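Aus der Arbeitsgruppe: Regeln für handgeführte Greifer, zweite Fassung

Seit Oktober gilt bei Gelov eine überarbeitete Arbeitsanweisung für Aufnahmen mit handgeführten Greifern. Die erste Fassung hatte 19 Punkte, die neue hat 21. Colm Kinsella hat sie mit den Kollegen in Tellville abgestimmt. Wer am Aufnahmetisch arbeitet, liest sie bitte einmal ganz durch, auch wenn die meisten Punkte bekannt sind.

Neu geordnet ist der Abschnitt zum Arbeitsplatz. Auf dem Tisch liegt nur, was zur Aufgabe gehört. Deckel werden flach neben dem Behälter abgelegt, mit der Oberseite nach oben, und so, dass kein Greifer darüber hinweggeführt werden muss. Kabel laufen am Unterarm entlang und dürfen nicht zwischen den Fingern hängen.
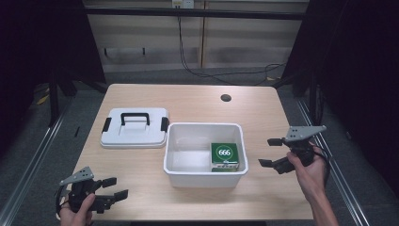
Arbeitsplatz mit offenem Behälter, Deckel links daneben, beide Greifer in der Hand.

Punkt 7 betrifft die Ausgangsstellung. Jede Aufnahme beginnt mit geöffneten Fingern und freiem Raum dazwischen. Die Finger stehen auf gleicher Höhe. Wer neben einem großen Behälter ansetzt, achtet auf Abstand zur Wand des Behälters, damit der erste Kontakt auch wirklich der geplante ist.

Die Prüfung der Beläge stand bisher im Anhang und ist jetzt Teil der täglichen Kontrolle. Ausgefranste Ränder sind ins Greiferbuch einzutragen. Ein Belag, der sich an der Greiffläche löst, wird vor der nächsten Serie getauscht. Spätestens nach 2000 Griffen kommt in jedem Fall ein neuer Satz - die Bestellnummer bei Skarkine ist unverändert 3110.

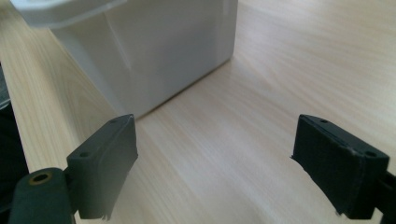
Greifer geöffnet neben dem Behälter. Der Belag ist an beiden Fingern ausgefranst, ein Fall für das Greiferbuch.

Am meisten diskutiert wurde der Abschnitt über Kartons. Glänzende Schachteln geben unter Druck leicht nach, und an den Falzkanten sieht man das zuerst. Gegriffen wird deshalb von beiden Seiten zugleich und nur so fest, dass die Schachtel nicht rutscht.

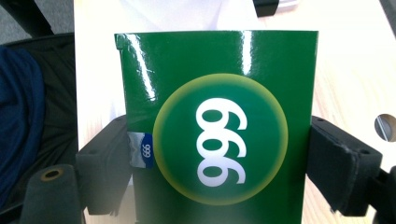
Etiketten und Siegel am Rand bleiben nach Möglichkeit frei. Lässt sich das nicht einrichten, wird der Griff trotzdem ausgeführt und im Protokoll mit "E" gekennzeichnet. Nachträgliches Umsetzen während der Aufnahme ist nicht mehr erlaubt. Eine Aufnahme mit Umsetzen zählt als Fehlversuch.

Offen ist noch die Beleuchtung. Auf hochglänzenden Flächen entstehen helle Streifen, die Aufdrucke verdecken können. Keane hat vorgeschlagen, einen Grenzwert festzulegen. Bis dahin genügt es, wenn das Hauptmotiv der Verpackung lesbar bleibt.

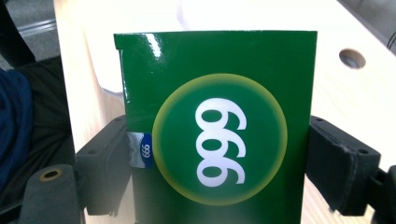
Glanzstreifen oben links auf der Schachtel, die Ziffern im Kreis bleiben lesbar.

Die Anweisung liegt im Gruppenordner unter "Greifer, handgeführt". Anmerkungen bitte direkt an Colm Kinsella, mit Nummer des Punktes.

Stand: 2020-11-29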